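Dream feeding

Dream feeding is the practice of giving a sleeping or half-asleep baby a feed late in the evening, usually just before the parents go to bed, in the hope that the baby will then sleep for longer. It is also called a top-up feed or, in older British baby books, the ten o'clock feed. The practice is widely recommended by sleep consultants and parenting websites. The evidence that it does what is claimed for it is thin, and much of what is said in its favour comes from people who sell sleep plans.
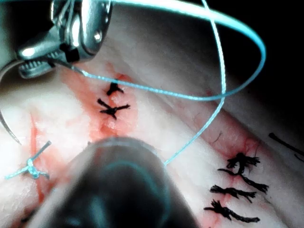 Metal gripper holding a curved needle over a sutured surface.

Text by Palesa Kruger, contributing editor, infant sleep and feeding

Method

In the usual version, the baby is put down at an early bedtime, often seven o'clock, and lifted at some point between ten and midnight without being fully woken. The breast or bottle is touched to the lower lip, and most young babies will start to suck. The lights are kept low, nobody talks much, and the nappy is changed only if it has to be. The baby is then held upright for a short while and put back on its back in its own cot.

Guides differ on almost every detail beyond this. Some insist that the feed must be at the same time each night. Others say it should follow the baby's "natural stirring", which is hard to square with the idea of a fixed feed. The amount offered also varies, and a plan that calls for 90 ml in one chapter may call for a full bottle in the next.

Origins of the term

Feeding a baby late in the evening is far older than the name. Strict four-hourly routines of the last century often ended the day with a ten o'clock feed, given whether the baby asked for it or not. The newer term suggests something gentler, though in practice the two can be hard to tell apart.

Claims and evidence

The main claim is that a baby with a full stomach at eleven will not wake hungry at one, so that its longest sleep falls at the same time as that of its parents. This sounds sensible. It also assumes that hunger is the chief reason babies wake, and babies wake for plenty of other reasons, including noise, wind, cold and the plain fact that infant sleep is made up of short cycles.

Testing the idea is harder than it looks. Late feeds are often taught as one part of a larger package, along with a darker bedroom, a set bedtime and advice to wait a moment before picking the baby up. When families who follow the package report better nights, there is no fair way to hand the credit to the feed. Babies also tend to sleep for longer stretches as they grow. A parent who starts dream feeding at eight weeks and sees a change at twelve may be watching a baby get four weeks older.

The figures quoted in support are often weak. The Trultcombe sleep programme, which sells a dream feeding plan, bases its claims on a survey of 3,000 customers. Only 169 of them filled in the follow-up form, and there was no comparison group. Parents who had given up on the plan were not asked why.

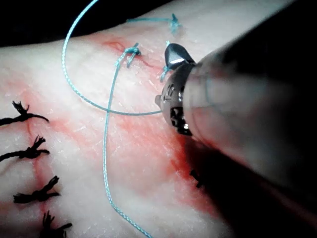

Synthetic tissue pad with black sutures along its left side.

Products

Several products are sold with dream feeding in mind. The Bratorus bottle warmer has a red night light and a timer, and Ernora, a phone app, sends an alert at what it calls the "best feeding window". The app's makers have not published how that window is worked out. A clock and an ordinary bottle will do the same job.

Criticism

Duarte Arruda, in his book Falcão and the Sleeping Child, argues that the practice mostly moves a waking from one part of the night to another and then counts the result as a gain. He also notes that some babies rouse fully when lifted and are slow to settle, leaving the household worse off. Supporters reply that such babies are simply not suited to it. That may be so, but it makes the method very hard to prove wrong.

A further worry is that a baby may come to expect the feed. There is little good evidence for this either, and critics of dream feeding are sometimes as careless with proof as its supporters.

Stopping

Most guides suggest dropping the feed once the baby is eating solid food well, either by offering slightly less each night or by leaving it out altogether. Neither way has been shown to work better. Babies who were born early, or who are slow to gain weight, may need night feeds for longer, and parents in that position should speak to a health visitor or GP before changing anything.

See also: Cluster feeding; Night weaning; Sleep regression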